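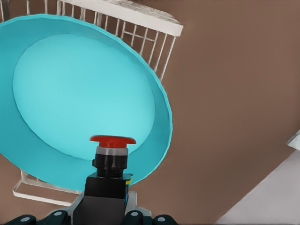
Sim task: bowl keeps slipping in the dish rack, wrist view attached

Posted by Relu Stoica, 18/02/2021

Student project, team of two, due in July but the first check is way sooner. We have to get the bowl into the white rack in simulation. Ran 300 episodes last night and 41 ended with the bowl standing up in the rack. The rest it tips over or gets stuck on the wires. The grader only looks at final pose.

Is it the policy or the physics? Also the e-stop model blocks a good chunk of the bowl in this view, can I just hide it or does that count as changing the robot? Rules doc says nothing I can find.

Hideaki Hosoda

Had the same thing in our club last year. Check the collision mesh on the rack first. Ours was one convex hull, so the gaps between the wires were solid as far as the bowl knew. Turn on collision view and look. If its one big block, split it into separate pieces per wire, thin capsules work fine. Slower to load but whatever.

After that look at friction on the bowl. And drop the time step before you touch the policy, thin wires and a big step dont mix.

On the e-stop: leave it in. If you train without it and they test with it your camera input is different. Add a second camera from the side if the rules let you.

Mervin Chisholm

just train longer, 300 is nothing

Josée Paquette

Second the collision mesh thing. Also log where the gripper lets go. We plotted release height for 80 failed runs and nearly all were too high, bowl was dropping onto teh rail. Lowered it, much better. Ask your instructor about the camera in writing, ours changed his mind twice.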